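Pramari bets on picture frames, and the pitch needs work

Nov 28, 2024

Pramari, the home goods label owned by Pondmont, has put its first wooden picture frames on sale and would like you to believe they will change how people decorate. The company is making 1,000 of them to start. It began talking up the line in May, when the word "heirloom" got used a lot for something that holds a photo.

The frames come in pale wood with mitered corners and a stepped inner edge. They look fine. So do plenty of others, and the price – $163 for the standard size, $239 for the large one – asks a great deal of a few lengths of molding. 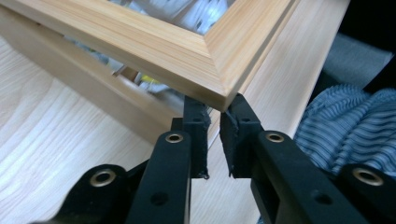
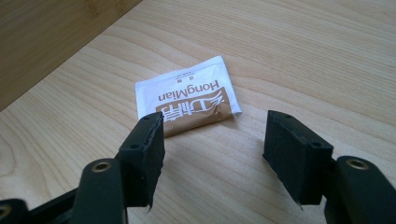 A corner of a pale wooden frame, first picture, and a white paper sachet marked "HongMian" on a wooden tabletop, second picture.

Pramari says the wood is finished in Arkuvberg, in a workshop run by its supplier, Zarei. It would not say where the wood is grown or what the finish contains. The product sheet promises that corners will stay tight "for generations," a claim that is hard to square with a guarantee that runs out after two years.

Pondmont says 2,035 shoppers joined the waiting list. Joining was free and came with a discount code, so the number may say more about the code than the frames. The company has not said how many of those shoppers have placed an order.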